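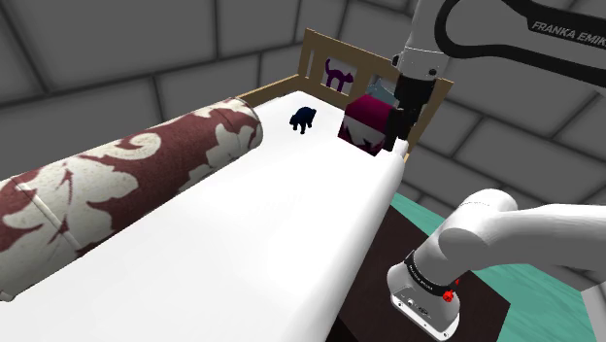 Idrisa Mabula tells people that a good night's sleep begins with somebody taking the time to ask how you slept last night, and after all these years of running Magesa with him I've come around to his way of thinking.

We're a family-sized guesthouse on the Kenby road, with 10 rooms, a long porch, and a kitchen that smells of cardamom bread by six in the morning (earlier in October, when the walkers come through and want to be off before the sun is up!). We bought the house from the old Pliven school, which had used it for boarders, and we spent the better part of a year scraping paint and arguing happily over curtains.

Breakfast is included, and it's a proper one, so please come down hungry. If you have a late bus, call ahead and we'll leave the porch light on and a plate under a cloth for you.

Last year we welcomed 2,217 guests, and a good many of them were coming back for a second or third stay, which pleases us more than we can say. Do stop by, even if it's only for coffee.

Nassoro Nyaga, Magesa Guesthouse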